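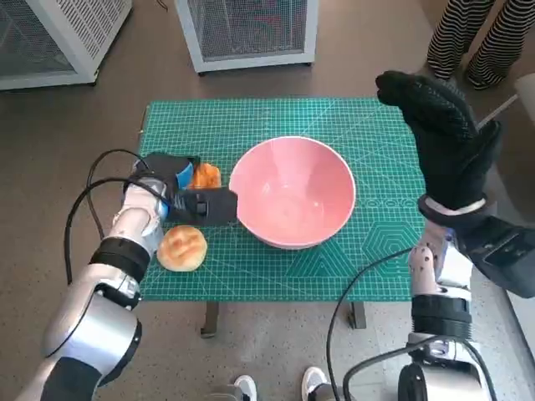 Figure 1. Bread roll and pink bowl on a gridded cutting mat.

Unit 4: Bread as a Staple Food
Introduction to Food and Society
Instructor: Rehema Mollel

Reading for this unit: the course packet chapter by Oduor Urio on grain and town life, and the short piece by Remedios Fajardo on bakers' prices. Bring both to the discussion section.

1. What we mean by a staple

A staple is a food that supplies a large share of the energy people eat, day after day, for most of the year. It has to be available, affordable and storable in some form. Bread itself does not store well, but the grain behind it does. When historians talk about bread as a staple they are usually talking about a chain: field, barn, mill, oven, table. A break at any point shows up as hunger or as higher prices.

Adults doing ordinary work are often assumed to need 2000 calories a day. For laborers in the past the real need was often higher. Keep this in mind when you read household budgets, which tend to list what was bought and leave out what was grown, gathered, traded or given.

2. Grain and flour

Wheat is the main bread grain because of gluten. When wheat flour is mixed with water, two groups of proteins link up and form a stretchy network that traps gas. Rye has less of this ability, and barley and oats less again. Loaves made mostly from those grains are denser and flatter.

Milling matters as much as the grain. A kernel has three parts: the bran (outer layers), the germ (the embryo) and the endosperm (mostly starch). Whole flour contains all of them. White flour is mostly endosperm. Taking out the germ removes oil that can turn rancid, so white flour keeps longer, but it also removes vitamins and fiber.

Stone milling crushes the whole kernel at once, and the miller sifts afterward. Roller milling opens the kernel in stages and separates the parts as it goes. The change to rollers in the nineteenth century made white flour cheap. Before that, white bread was a mark of rank in much of Europe, and the color of a person's bread said a good deal about their income.

3. Leavening

Flatbreads need no leavening at all and are probably the older form. Raised bread depends on yeast, which feeds on sugars in the dough and gives off carbon dioxide. There are three common sources to know for this course:

Sourdough starter – flour and water kept going with wild yeast and bacteria. Slow, sour, keeps well.
Brewer's yeast – foam or sediment from beer making. Common where baking and brewing were done side by side.
Commercial yeast – a selected strain grown for baking. Fast and predictable.

Soda breads are raised chemically and belong to a separate group. We will deal with them in Unit 5.

4. Ovens and fuel

In many villages a household did not own an oven. Ovens are costly to build and use a lot of fuel, and a hot oven can bake far more than one family eats. Shared ovens solved this, sometimes by custom and sometimes because a landlord required their use and charged for it. Families made dough at home, marked it and carried it over.

Our case study is the town of Danduler. Its oven register lists 300 households and the turn each one had at the fire. Issa Hattar's notes on the register are in the packet. Look for two things as you read: how turns were traded between neighbors, and what happened to widows and lodgers who had no turn of their own. The neighboring town of Dumberg kept no register, and we know its ovens mainly from court disputes.

5. Price and weight

Where governments controlled bread, they often fixed the price and let the weight move. A penny loaf cost a penny in good years and bad, and shrank when grain was dear. This confuses students every year, so work through it slowly. If the price of grain rises, the loaf gets smaller. The coin stays the same.

Bakers caught selling short weight could be fined or shamed in public. Adding an extra loaf to a dozen is often explained as protection against this charge. Fajardo is careful on the point and you should be too. The evidence varies a lot from place to place.

6. Rolls and loaves

Small breads have their own history. A roll bakes quickly, has more crust for its size and goes stale sooner than a large loaf. Rolls were more often a town food, bought fresh and eaten the same day. Large loaves suited farms, where baking might be done once every week or two. Scoring the top lets the dough expand along a chosen line, and it could also serve as a baker's mark.

Terms to know

Bran, germ, endosperm
Gluten
Extraction rate – the share of the kernel, by weight, that ends up in the flour
Starter
Communal oven
Short weight

For discussion

Who gained from communal ovens, and who paid for them? Use at least one entry from the Danduler register.

Why might poor households choose white bread even when brown was cheaper?

Written response: up to 4 pages, double spaced, due at the end of April. Hand it to Hamisi Mohamedi in section. Late papers go to the department office.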